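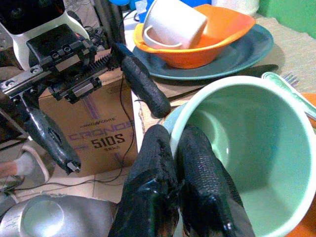
图一：右臂腕部相机视角，两根黑色包覆手指夹住浅绿色塑料杯的杯沿，左侧为另一只夹爪的导轨与齿条。

Dramwood 双臂餐具工作站：安装、保养与维修说明

版本说明
本文件放在仓库根目录，和数据一起发布。最初由 Luana Aguiar 用葡萄牙语写成，中文版由 Adalberto Sales 整理，Ximeng Meng 校对过术语部分。中文不是我的母语，如果有句子读起来不自然，请在问题区告诉我，我会修改。技术内容以本文件为准，旧的维护手册从九月起不再更新。

一、这个工作站做什么
Dramwood 是一个双臂工作站，由操作员遥控，在桌面上整理餐具：拿杯子，放碗，移动勺子和叉子。每只手臂末端装一个平行夹爪，夹爪由齿条带动滑块，滑块在直线导轨上移动。每个腕部有一个小相机，相机画面与关节数据同步保存。
本仓库目前有 561 段记录，其中 427 段通过了检查，放在 checked 目录；剩下的放在 raw 目录，没有删除，因为有人可能想研究失败的情况。

二、目录结构
checked：通过检查的记录，每段一个文件夹
raw：没有通过检查的记录
calib：两个腕部相机的标定文件，按更换手指的次数编号
service：维修日志，纯文本
parts：手指和支架的图纸

三、手指包覆层
手指外面有一层黑色的包覆材料，表面有皱纹，这是正常的，不需要拉平。我们比较过平整的和有皱的两种，夹塑料杯的杯沿时，有皱的一种滑动更少。但是皱纹不可以松动。判断方法很简单：关掉电源，用拇指沿手指方向推一下，如果包覆层跟着移动，就要更换。
更换步骤：
1. 把夹爪打开到最大，然后切断该侧手臂的电源。
2. 从根部开始撕掉旧层，不要用刀片，刀片会在手指本体上留下划痕。
3. 用酒精擦干净，等到完全干燥。
4. 从指尖向根部包新的一层，接缝放在外侧，不要放在夹持面。
5. 装回以后空载开合 33 次，再检查接缝。
左右两根手指必须同时更换。只换一根的话，两边厚度不同，夹爪闭合时中心会偏，标定也会跟着偏。
图一里右侧那根手指有一部分伸进杯口，这是我们推荐的夹法：一根在杯沿里面，一根在外面。大口径的杯子不要从外面抱住，夹爪行程不够，操作员常常在这里浪费时间。

四、导轨和齿条
导轨滑块用几颗小内六角螺钉固定在支架上。这些螺钉会慢慢松动，尤其是操作员喜欢快速合爪的时候。请每天开机前用手摸一下滑块上面的板，有晃动就停下来拧紧。拧紧时按对角顺序，先全部轻轻带上，再分两次拧到位。螺纹胶用低强度的，高强度的以后拆不下来，Ronaldo Honorato 为此报废过一块支架。
齿条的清洁用干毛刷。不要上油，油会粘住布料上的细毛，最后堵在齿根里。如果合爪时听到“咔咔”的声音，先检查齿根有没有异物，再检查齿轮的间隙。间隙太大时，把电机座的两颗螺钉松开半圈，往齿条方向轻推，再拧紧。
滑块每 400 小时补一次润滑脂，每次只用米粒大小的一点，多出来的擦掉。

五、线缆
腕部线缆要留出一个松弛的弧，手臂转到任何角度都不应该拉直。弧也不能太大，否则会碰到桌边的东西。检查方法：让手臂慢速走完 service 目录里的 cable_sweep 轨迹，一个人站在急停按钮旁边，另一个人看线。
我们遇到过三次画面中断，三次都是接头的问题，相机本身没有坏。所以画面闪烁时，请先重新插接头，再考虑换相机。

六、桌面布置
桌上铺一块有纹理的米色布。铺布是为了减少反光，也让叉子和刀更容易被夹起来。布的四角要压紧，一旦起皱，勺子的高度就会变化，操作员会觉得手指“够不到”。
物品没有固定位置，每段记录之前由操作员重新摆放。碗里可以再放一个杯子，盘子上可以放碗，这样的叠放是有意保留的。金属碗的反光较强，标定的时候请先拿走。

七、重新标定
下面的情况必须重新标定：更换手指、拆过支架、手臂发生过碰撞。只更换线缆不需要。标定程序是 Sebastião Amaral 为 Bomden 的旧工作站写的，所以菜单里还有几个选项对我们没有用，保持默认值就可以。标定误差如果不下降，通常是标定板没有放平，或者相机支架的螺钉没有拧紧。

八、已知问题
1. 右侧夹爪在冷启动后第一次闭合偏慢，第二次以后恢复。原因还没有找到，记录时请先空合一次。
2. 背景没有遮挡，部分画面里可以看到纸箱、地面，以及旁边的人的腿和脚。需要干净背景的使用者请自己裁剪。
3. 两只手臂靠得很近时，一侧的夹爪会进入另一侧腕部相机的视野，图一就是这种情况。我们没有标注遮挡区域。
4. 编号带 b 的记录使用 Nokex 控制器的旧固件，时间戳有固定偏移，修正脚本在 service 目录里。

九、备件和联系
手指和支架的图纸可以自由使用，我们自己的零件由 Meireles 加工。加工时请注意支架孔位的公差，图纸第二页写得比较清楚。
报告故障时，请附上当天的维修日志和手臂编号，并写明最后一次更换包覆层的时间。硬件问题请找 Ronaldo Honorato，数据问题请找 Luana Aguiar。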